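Lesezeit: 4 Minuten
Kategorie: Werkstatt & Haushalt / Ordnung

Kabel richtig aufbewahren und verlegen: Was ich in meiner Werkstatt gelernt habe
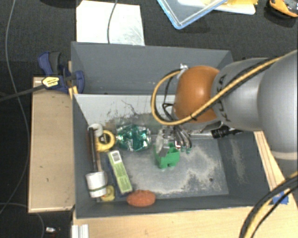

Ein Kabel mit großer Schlaufe, unten mit einem Kabelbinder gehalten.

Von Veronika Vass, 21. September 2019

In unserem Haus in Bumov gab es lange eine Kiste, in die jedes Kabel hineingeworfen wurde. Wer ein Verlängerungskabel brauchte, zog daran und bekam vier andere mit dazu. Im letzten Winter habe ich die Kiste ausgeleert und mir Regeln gemacht. Deutsch ist nicht meine erste Sprache, ich bitte also um Nachsicht, wenn ein Fachwort nicht ganz richtig sitzt.

Zuerst sortieren

Legen Sie alle Kabel auf den Boden und machen Sie Gruppen nach Länge und Verwendung. Prüfen Sie dabei jeden Stecker und die ganze Länge der Isolierung mit den Fingern. Wo die Hülle gerissen ist oder hart geworden, kommt das Kabel weg. Ich repariere solche Stellen nicht mit Klebeband, auch wenn mein Schwiegervater das vierzig Jahre lang gemacht hat. Kaputte Kabel gehören zum Wertstoffhof und nicht in den Hausmüll.

Richtig aufwickeln

Viele Menschen wickeln das Kabel um den Ellbogen und die Hand. Das geht schnell, aber das Kabel wird dabei jedes Mal in die gleiche Richtung verdreht und bildet später Knoten. Besser ist, man legt eine Schlaufe normal und die nächste umgekehrt, also mit einer kleinen Drehung der Hand nach innen. Am Anfang habe ich dafür sehr lange gebraucht. Nach einigen Abenden ging es ohne Nachdenken.

Die Schlaufen sollen groß sein. Bei einem gewöhnlichen Verlängerungskabel nehme ich den Durchmesser von einem Essteller, bei dickem Gummikabel den von einem Eimer. Im Keller wird Gummi bei Kälte steif, deshalb trage ich im Oktober das lange Gartenkabel ins Haus und wickle es erst am nächsten Tag.

Womit zusammenbinden?

Für Kabel, die oft benutzt werden, nehme ich Klettband. Man schneidet es von der Rolle, 9 cm reichen für die meisten dünnen Kabel. Gummiringe würde ich nicht empfehlen, sie werden nach einem Sommer klebrig und hinterlassen Spuren. Draht aus der Brottüte hält gut, kann aber mit der Spitze in die weiche Hülle drücken.

Kabelbinder aus Kunststoff sind gut für alles, was an seinem Platz bleibt. Ziehen Sie sie nur so fest, dass das Kabel sich gerade noch ein wenig schieben lässt. Das Ende schneide ich mit dem Seitenschneider ganz flach ab, sonst bleibt eine scharfe Kante und man reißt sich beim Putzen die Hand auf. Mir ist das zweimal passiert.

Wenn etwas sich bewegt

Bei einer Schwenklampe, einer Schublade mit Steckdose oder einem Schreibtisch, der hoch und runter fährt, braucht das Kabel eine Reserve. Man bewegt das Möbel zuerst ganz in die eine Richtung, dann ganz in die andere, und schaut jedes Mal, ob das Kabel irgendwo spannt. Erst danach wird befestigt. Ich lasse immer einen weichen Bogen stehen, auch wenn es weniger ordentlich aussieht. Bei meiner Werkbanklampe von Mészáros war der Bogen zu klein, und nach fünf Monaten hatte sie einen Wackelkontakt direkt am Gelenk.

Der Bogen darf auch nicht so lang sein, dass er auf der Arbeitsfläche liegt oder in die Nähe vom Sägeblatt kommt. Vor jeder Arbeit an einer fest verlegten Leitung bitte die Sicherung ausschalten, und im Zweifel den Elektriker rufen.

Aufhängen oder legen

An der Wand habe ich ein altes Brett aus Fichte mit runden Holzdübeln. Nägel sind zu dünn, das Kabel knickt darüber. Die schweren Rollen hängen unten, die leichten oben. Dünne Ladekabel liegen in einer Schublade, jedes in einer leeren Papprolle, auf die ich mit Bleistift schreibe, wozu es gehört.

Für die Beschriftung am Stecker nehme ich Malerkrepp und einen wasserfesten Stift. Bedruckte Etiketten von Clundidley habe ich auch probiert, sie sehen schöner aus, aber an runden Kabeln lösen sich die Ecken.

Noch eine Sache zur Kabeltrommel

Auf der Trommel steht fast immer, wie viel Watt sie im aufgewickelten Zustand verträgt und wie viel im abgewickelten. Der Unterschied ist groß. Für den Heizlüfter oder die Kreissäge also immer ganz abrollen, auch wenn die Steckdose nur drei Schritte entfernt ist. Staub auf der Trommel entferne ich mit einem trockenen Pinsel, bei gezogenem Stecker.

Schlagwörter: Kabel, Werkstatt, Aufräumen, Kabelbinder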